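## Notes from the drawer, December

I finally got the winter clothes out last month, later than usual, and it sent me off on a long tangent about wool that I'm now going to inflict on all of you (sorry, skip down to the swap dates if you only came for those).

Some of you will remember the trip I took up to Plirkesdale in the fall. I went for the mill shop, like everyone does, and came home with two cones of undyed yarn and a sore neck from reading every single label in the little museum upstairs. The mill opened in 1859 and they'll tell you so on the door, on the mugs and on the tea towels! What I liked best was the old order book in the glass case. It was open to a page where a shopkeeper in Trarnia complains, in very pretty handwriting, that his last batch of blankets itched. He got a refund. I was so pleased for him.

Anyway, pilling. I get more mail on pilling than on anything else, and most of it starts with "did I buy something cheap?" Maybe, but probably not. Short fibers work their way up to the surface and rub into little balls, and soft yarns do it more than scratchy ones, so some of my nicest sweaters look the worst by January. My oldest Negri cardigan cost me a silly amount of money and it pilled under the arms within a week. After the first few cleanups it calmed down and it's been lovely ever since.
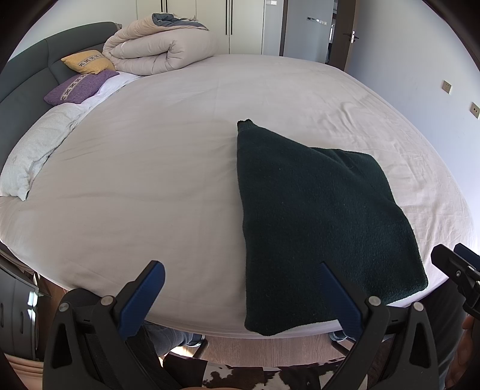
I've tried most of the ways to get the fuzz off. The battery shaver is quick, and I've put exactly one hole in a sleeve with it, so now I only use it on fleece and the thick stuff. For anything thin I go back to the comb. Pull the fabric flat with your free hand, go one way only, short strokes, and stop before you think you're done. A pumice stone works on coarse wool too, but it sheds a gray grit that gets into everything, and I found some in the butter.

Washing is where I've changed my mind. I used to do knits after every couple of wears and I've gone way down from that. Airing them overnight by an open window does most of the job (a cold, dry night is best), and when I do wash, it's inside out in cool water with a small squirt of the Roltoteo soap. I squeeze, roll in a towel, squeeze again, and dry flat. Please don't hang a wet sweater. I did that with a tunic once and it came down a dress.

For storage I'm a folder through and through. Hangers leave those bumps at the shoulder that make you look as if you're growing wings, and heavy knits stretch besides. Cedar blocks are fine but they lose their smell, so give them a rub with sandpaper when you swap seasons.

The next swap is at 5 in the afternoon, same room as before, use the side door. Bring clean things only, and pin a note on anything that needs mending so the menders can find it. I'll have the comb with me and I'm happy to do sleeves while we talk. There will be soup, probably the lentil one again.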